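Notebook > Path and Grounds > Entries

Newer | Older | All entries | Search

2021-02-10

Lower path, evening walk and notes on the edges

I meant to write this up the minute I got in, but my fingers were no use until I'd had a cup of tea, and then Ljubica Babić rang about the drawings for the Lagman end and we talked for a good long while. So if something in here doesn't square with what I told anybody over the phone, please believe the notebook and not the phone.

The question we've been carrying since the last meeting at Bruncombe is whether the lower path needs edge marking along its whole length, or only at the bend. I had been firmly for the whole length. I'm a cautious soul and I like a nice continuous line. Ljubica was for the bend and the two gates, and she has been very patient with me about it. I walked it three times tonight, once with the hand lamp held low, once with it held at chest height, and once with no lamp at all until I lost my nerve.

Stretch walked: Wonivard gate to the bend and a little past, 200 meters on the wheel. I chalked a tick at 92, where I first felt I wanted some help from the edge, and I'd like somebody else to walk it cold and tell me where their own tick would go. Please don't look for mine first!

The surface itself I'm very happy with. We fussed so much over the finish last year, and I remember arguing for something coarser, and I take it all back. It is comfortable underfoot, and with the lamp low I found no lip or dip that I'd want to go back for. The sample board in the workshop (batch 1445, the one leaning behind the door) has a rougher feel than what went down, so let's stop showing that board to visitors as if it were the same thing. I've put a strip of tape across it for now.

What bothers me is the sides. I have been treating the two verges as one job, same width, same material, same line in the estimate, and after tonight I think they want writing up separately.
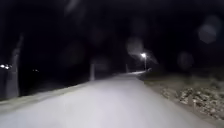 Verge work is mostly a matter of what a person's foot meets when it strays, and I've been guilty of thinking about it only in daylight, from a drawing. By lamplight the two sides are quite different company. On the right there are pale stones and dry clumps of growth standing a little higher than the path, and they catch the light so well that they very nearly do the marking for us. On the left it's a dull gray strip, and the line where the paving stops is hard to pick out, so that is where I'd spend the money. I'd start well before the bend, too, given how quickly the light gives out in that direction.

For the left side, then, I'd like to try the Gurance edging strip, the narrow one, in a short run of 11 lengths before we commit to anything. Ljubica thinks the wide one will sit better – she may be right, she usually has a better eye for it than I do – and there's enough in the store to lay a bit of each end to end and compare.

To do:
- second walker for the tick test, same lamp, same time of evening
- split the verge line in the estimate into left and right
- ask Lagman whether their drainage note covers the left strip
- new batteries for the hand lamp, and return the wheel to its hook
- trial run of strip in before the end of March if the ground allows

Contact the workshop | Copyright Bruncombe Path Workshop | Back to top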